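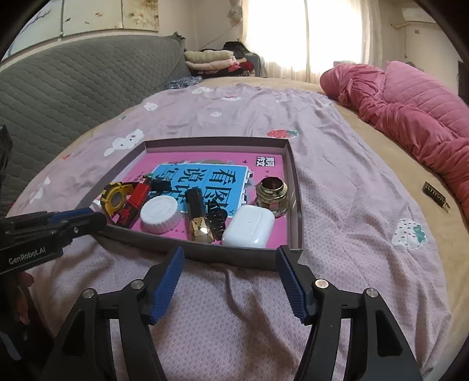

Bedding maker Pallden will change the care labels on its textured cotton blankets beginning in April, after a review of returns found that shrinkage was the most common complaint in the category. The change covers waffle, honeycomb and ribbed weaves. Fine honeycomb textures, like that of the pale lilac-pink blanket spread over the yellow-beige sheet, are formed by yarns that float over and under each other at different lengths, so the fabric can draw in more than a plain weave when it is laundered. Plain sheets and pillowcases keep their present labels.

The review looked at 2,604 returned blankets. Shrinkage was listed as the main reason on over 60 percent of the return slips, followed by snagged threads and uneven color. Most of the customers who gave details had dried the blanket on a high heat setting, which the current label permits.

Under the new wording, buyers are told to wash in cool water, dry on low heat and remove the blanket while slightly damp. It should then be pulled to shape by hand and laid flat until dry. The label also gives an expected change in length for the first time. For the honeycomb weave the stated maximum is 8 percent, measured after repeated home laundering.

"The old label was written for flat goods and was carried over when the textured line was added," said Lindsay Whitcombe, who manages product standards at Pallden. "The size on the package is the size before washing. People measure the bed, buy to that number and end up short at the foot."

Testing was carried out by Stubbs, a textile laboratory, on samples from three production runs. Each sample went through 30 wash and dry cycles and was measured lengthwise and crosswise. Most of the shrinkage took place in the early cycles, according to Kanako Ikeda, who led the work. Lengthwise change was larger in all three weaves - the ribbed samples showed the widest gap between the two directions.

Pallden has also asked its mill, Nudumau, to add a preshrinking step before the blankets are cut and hemmed. Trial lots are due before the end of the summer. Whitcombe said the step would add to the cost of each piece but that no decision had been made on retail prices.

Blankets already in stores will be sold with the old label and a printed insert. Customers who bought one earlier can download the revised instructions from the company's support page. The return period and the terms for unused items are unchanged.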